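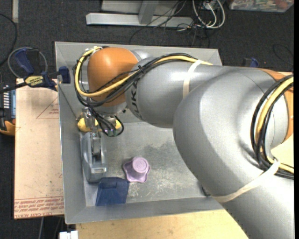

Week 4: Keeping and Coding Interview Material

Welcome back, everyone. I know the reading for this week was on the long side, and several of you wrote to me to say so (fair enough!), so I've tried to put the main points into these notes in the order we'll talk about them. Please bring a printed copy if you can, with plenty of scribbles in the margins.

Last time we talked about how a collector finds people and wins their trust. This week we move on to what happens after the recorder is switched off, and I'm going to lean heavily on the Mesemham collection, partly because it is so well documented and partly because I spent a good many happy months with it as a student and can't seem to leave it alone.

Background to the collection

The Mesemham material was gathered over four years by Donal Hanrahan, who was interested in the sayings, cures and weather lore of families living along the Kereck valley. He ended up with 628 separate items from 169 speakers. Some of those speakers gave him a single proverb on the doorstep, and others sat him down at the kitchen table and kept him there until supper. One family, the Mulcahys, also let him copy out a household book whose first entry is dated 1809, and he folded some of that into the collection as well. We'll come back to whether he should have done so.

What counts as one item?

This sounds like a dull question and I promise you it is a lovely one. Suppose a woman tells you that a ring around the moon means rain, and then says her uncle counted the stars inside the ring to know how many days off the rain was, and then tells a story about the uncle getting it wrong at a wedding. Is that one item or three? Hanrahan usually split such things up and gave each piece its own card. It made his index tidy and easy to search, but the uncle at the wedding ended up in a different drawer from the moon.

Uliana Hnatiuk went back to the cards much later and tried to put the conversations together again, using the order of the card numbers and the color of the ink. Her article is the second of your readings. She found that speakers very often told a belief in order to get to a story that poked fun at it, and once the two were filed apart, the joking was lost and people looked a good deal more solemn than they had been. I find this part of her argument convincing. I'm less sure about her claim that the splitting shaped which questions Hanrahan asked later on, and I'd like to hear what you make of it.

Transcribing speech

Three things to watch for when you do your own transcripts:

Keep the false starts, at least in your first version. You can always make a cleaner copy for readers afterward.

Write down your own questions in full. Hanrahan left his out, and so we often can't tell whether a saying was offered freely or was the answer to a nudge.

Mark laughter, long pauses and interruptions – a grandchild coming in for a cookie can change the whole direction of a talk.

The household book

Written sources sit a little awkwardly in a collection of spoken material. The Mulcahy book had been read aloud in the family for generations, so you could say its contents were living tradition. You could also say that Hanrahan copied a page and nobody had to speak it to him at all. Read pages in both lights before class and jot down which view you lean toward.

For next time

Please transcribe up to 4 minutes of your practice interview and divide it into items in two different ways. Save both versions, along with a short paragraph on where you hesitated. The shared folder is called Hesura, same as before, and if you can't get into it, just send me a note and I'll sort it out.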